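Simulated arms and real arguments: an evening with the Dirnton robotics club

When I told my sister I was spending an evening with a robotics club, she pictured two plastic tanks bashing each other in a car park. I'll admit I half pictured that too. What I got at Dirnton was a room full of laptops, a lot of biscuits and a six-person team having a proper row about a shadow.

The team calls itself Dauda, and they're getting ready for the Gradent cup in June. It's all done in simulation, so you build your work cell on screen, you program your arm on screen, and the judges run your code on their own machine. "People ask where the robot is," the team captain told me, pulling out a chair. "I point at the laptop and they look ever so disappointed."

I wasn't disappointed at all! She had the wrist view up when I sat down, the one that looks past the gripper fingers to the bench, with the trays and the cream basket lined up in the middle of it.
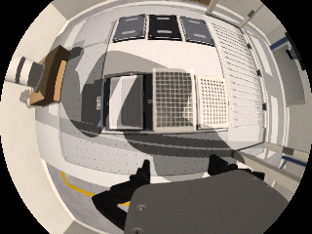
Issue 35, page 4

"You get used to the round picture," she said. "The first week I felt a bit seasick. Now I find the ordinary views too flat." The row, by the way, was over those dark patches lying across the bench. One of the boys wanted the lights turned down so the edges of the trays would be easier for the code to find. The captain wouldn't have it. "If it only works in nice light then it doesn't work, does it?" They'd been at this since before I arrived and I don't think I helped by asking what an edge was.

I asked how they'd come to join. The captain had wanted to do animation and wandered into the wrong room. Her deputy, who looks after most of the arm's movements, was more direct. "My mum said pick a club or get a job." He has stayed two years, and he has opinions about elbows. "Everybody watches the gripper," he said. "I watch the elbow. If the elbow's going somewhere daft, the rest will follow." He swung the view up and back so I could see how much room the arm has between its brown block and the big frame further down the table. 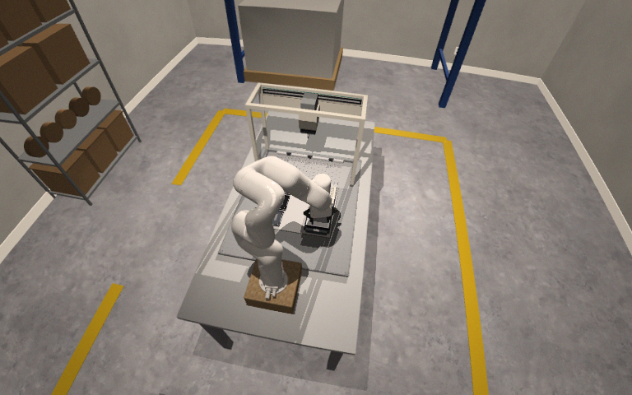

The whole cell from above, with the shelving and the yellow floor lines.

Who put in all those cardboard boxes, I wondered? He laughed and pointed to the girl opposite, who does the modelling. "I like a room to look as if people work in it," she said. "You don't get marks for it. I did the pallet on my lunch break." She has named the project folder Dandent and won't say why — I did try.

Their program is on version 127, and they keep every old one. I asked which was the worst. All of them said 4, at once, and then fell about laughing. "It went straight through the table," the deputy explained. "Very smoothly, though."

Before I left they showed me the side view, which is the one I liked best. You can see right under the frame from there, down to the thin pins that hang below the tool head. 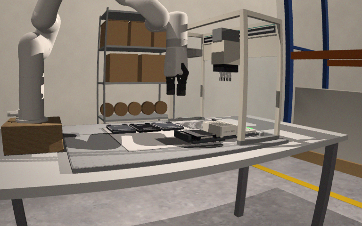 Gripper open and well clear of the table, with the tool head to the right.

I asked the captain what she'd be pleased with in June. She thought for a while. "Finishing our run without anyone shouting," she said. "And beating last year's score, obviously." The deputy said he'd settle for the elbow behaving itself. Then somebody brought up the lights again, and I went to find my coat.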